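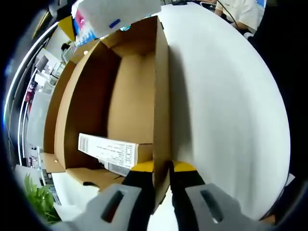
Promholm 収集協力者のためのよくある質問

いつもPromholmのデータ収集にご協力いただき、ありがとうございます。Sindosettiの運営チームに届いたご質問のうち、箱詰めの回に関するものをまとめました。少々長くなりますが、お茶でも飲みながら気になるところだけ拾い読みしていただければうれしいです。

Q 1回の収録はどこからどこまでですか?
箱に手をつける前に録画を始めて、品物が箱に収まり、グリッパーを箱の外まで引き上げたところで止めてください。ふたを閉じる課題の日は、フラップを折り終えるまでが1回です。途中で電話が鳴ってしまったときなどは、遠慮なくそこで止めて「中断」を選んでくださいね。

Q 失敗した回は消したほうがいいですか?
どうか消さないでください!つかみ損ねて持ち直した回は、学習する側にとってたいへんありがたいお手本になります。ただ、品物が床に落ちて拾いに行った場合だけは、Floltlowの画面で「除外」の印をつけてから送ってください。

Q どのくらいの速さで動かせばよいですか?
普段ご自分の手で片づけるときより、ほんの少しゆっくりめ、くらいの感覚で大丈夫です。慣れてくるとどうしても速くなりますし(私たちもそうです)、逆に慎重になりすぎて品物の上で長く止まってしまう方もいらっしゃいます。迷ったら一度グリッパーを引いて、深呼吸してからどうぞ。

Q やわらかい品物がうまくつかめません。
ウェットティッシュの大きなパックのような袋ものは、端をつまむと中身が片寄って、くるりと回ってしまいがちです。指を広めに開き、胴のあたりを両側からゆっくりはさんでみてください。箱の縁を越えるまでは高さを保ち、越えてから下ろすと引っかかりにくくなります。強く握りすぎなくても、たいていは持ち上がります。

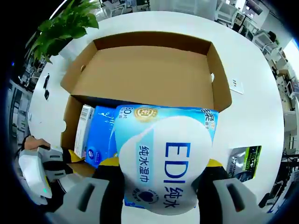 Shboulからは、袋ものは最初の17回くらいまで毎回つかむ場所が変わってしまい、これで学習の役に立つのか不安だった、という感想が届いています。後で自分の記録を見返したら後半はずいぶん落ち着いていたので、初日の方は気にせず続けてほしい、とのことでした。

ご心配はよくわかります。つかむ場所のばらつきは、あっても困りません。むしろ品物の向きや置き場所は、毎回少しずつ変えていただけると助かります。

Q 箱の中に入れる順番は決まっていますか?
決まっていません。硬い紙箱から入れる方もいれば、大きな袋から入れる方もいます。その日の課題カードに順番の指定があるときだけ、そちらに従ってください。

Q 二人で同じテーブルを使ってもいいですか?
はい、もちろんです。ただし同じ箱に同時に手を入れるのは、両手課題の日だけにしてください。

Q 全部で何回くらい集める予定ですか?
箱詰めの課題は、7月の開始から今までに2746回分をお預かりしました。そのうち186回分は、開始や終了の位置が欠けていたため確認中です。お一人あたりの目安は200回ですが、目安ですので、お疲れの日は早めに切り上げてください。

Q 送信したのに「未処理」のままです。
Floltlowの反映には時間がかかることがあります。翌日になっても変わらないときは、収録番号を添えて問い合わせ欄からお知らせください。同じ記録をもう一度送ると二重登録になりますので、再送信はこちらからお返事するまでお待ちくださいね。

最終更新:2022年11月17日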